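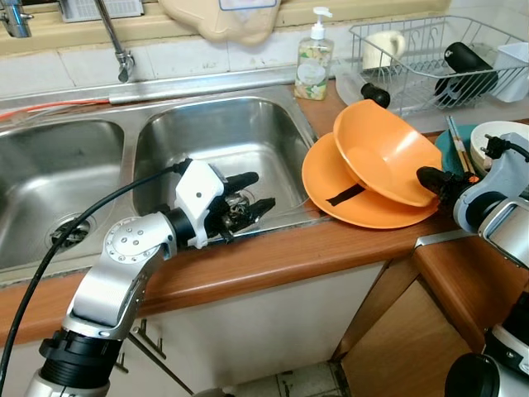
Orange bowl at the sink, right arm on the rim.

Dish duty with two arms: what a dropped bowl taught us

I love having arms at the sink, and I'd recommend the whole business to anyone with patience and a few spare plates! But in August ours let go of a bowl halfway to the basin, then carried on with the wash routine as if it still had it. Zuweira Kpodo, who shares the kitchen with me, hit the stop button and we spent the evening reading the log. Line 234: grip force low, warning ignored. The fingertip pads were slick with dish soap, and I'd set the warning to "note only" weeks before. My own fault.

What we do now:

1. Wipe the finger pads with a damp cloth before every session, then dry them. It takes 3 minutes.

2. Set a low-grip warning to pause both arms. If only one stops, the other can swing right into it (ask me about the mug).

3. Go slow over the counter edge. We dropped ours to 14 percent speed there and it's lovely to watch, so calm.

4. Keep cables up and away from the basins. Check them again after you move the faucet.

5. Practice on the light stuff. A spoon lying in a dish is a great test, with a long thin handle to go for and very little to break. 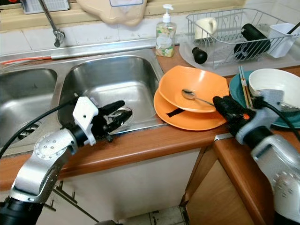

6. Know where the stop button is with your eyes shut. Ours is on the wall by the door, at elbow height, and guests get shown it before they get coffee.

7. Keep your hands out of the sink until both arms are parked and the power is off, even if it's just one fork!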